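What Can a Robot Arm Really Do? We Went to Look

Tuesday, January 31, 2023
By the Young Readers' Desk

You have probably seen films where robots cook dinner, win sword fights and talk back to their owners. You may also have seen adverts saying that a robot will soon be tidying your bedroom. So when a company called Gider held an open day at its workshop on the Jerkero estate, we went along with a notebook and a lot of questions.

Should you believe everything you hear at an open day? No. An open day is a bit like a school play. The people in it have practised, and they want you to clap. Enjoy it, but keep thinking while you watch.

The poster by the door said "Meet the helper of the future". The helper of the future turned out to be an arm. It had no head and no legs, and it was called Baran.

What is a robot arm?

Your own arm bends at the shoulder, the elbow and the wrist. A robot arm has places where it bends as well, and these are called joints. Inside each joint is a motor, and a computer tells the motors how far to turn.

At the end, where you have a hand, Baran has a gripper. This gripper has 2 fingers. Try it yourself: tuck away your thumb and all your fingers except the first and the middle one, then pick up a satsuma between them. You can do it, but you wouldn't want to peel it that way.

The job for the day was fruit. Picking up an apple sounds easy, and it is easy for you, as you have been grabbing things since you were a baby. For a machine it is quite hard. It has to work out where the apple is, bring its fingers down on both sides and squeeze. If it squeezes too little, the apple drops. If it squeezes too much, you get a bruise, or juice.

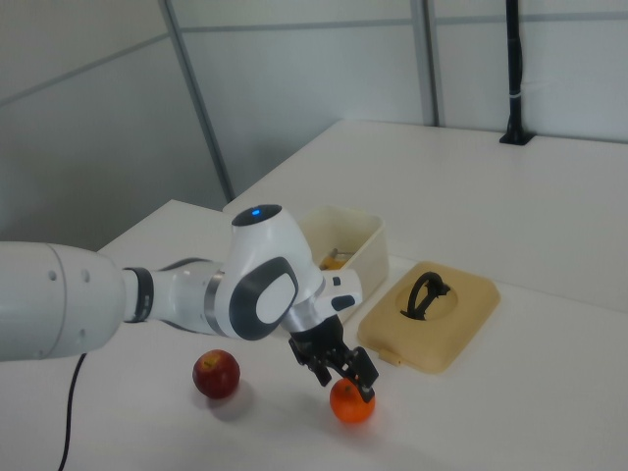

Fingers on either side of an orange, with an apple on the table too. 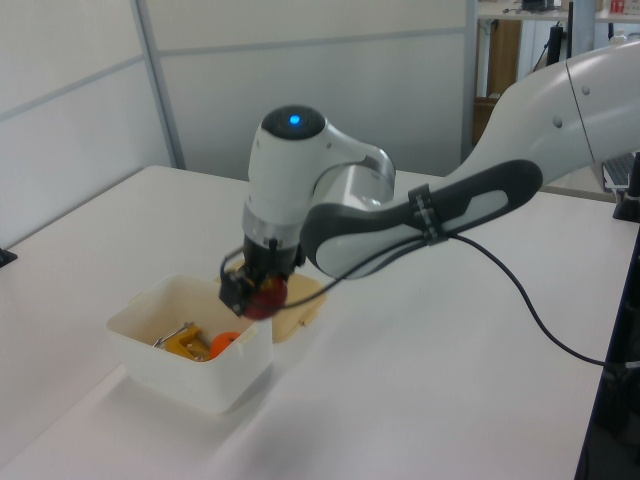
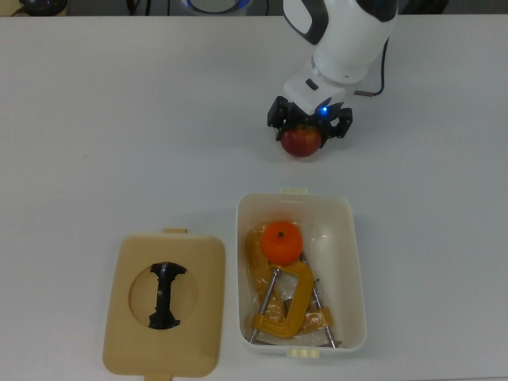 The apple in the gripper, and a box with a banana, an orange and a clamp in it.

We asked the people from Gider how long it took to teach Baran this job. They said it had practised 1,000 times. That is a big number! But think about it for a moment. Would you need to pick up an apple 1,000 times before you got the hang of it? And how many of those goes went wrong? We asked that too, and were told it was "a good question". It is a good question, and we still don't have the answer.

Is it clever?

The leaflet says Baran "understands fruit". We don't think that's the right word. You know that an apple is crunchy, that it grows on a tree and that you don't like the brown bits. Baran doesn't know any of this. It has a program that deals with shapes, colours and numbers. That is a very useful thing to have, but a calculator is useful too and we don't say it understands your pocket money.

The leaflet also says the program can sort 128 different objects. We would have liked to see a few more of them. A sock, perhaps, or a very ripe plum. When a visitor asked whether Baran could have a go with her glove, the answer was "not today".

So was it all a trick?

We wouldn't say that. Robot arms do real work in factories, where they can do the same task over and over without getting bored or getting a sore back. A factory is tidy, though, and things are usually where they should be. Your bedroom is probably not like that. A machine that can lift an apple off a clear table may be completely lost under your bed.

Questions to ask at a robot show

Next time you watch a robot, at a museum or in a video, try asking these:

Has the video been speeded up?
Is a person steering it from somewhere else?
What happens if you move the things about?
How often does it get it wrong?
Can it do anything it hasn't practised?

Good engineers like being asked. If somebody won't answer, write that down as well.

Gider says there will be another open day in August, and that by then Baran will have 3 new jobs to show. They wouldn't tell us what the jobs are. We have asked them to let us bring our own plum.

More for young readers
Why does my voice sound odd when it's recorded?
Stomix: do the building blocks that "build themselves" really work?
How a lift knows which floor you're on
Can a dog read a map?

Contact the Young Readers' Desk | Copyright 2023 | Back to top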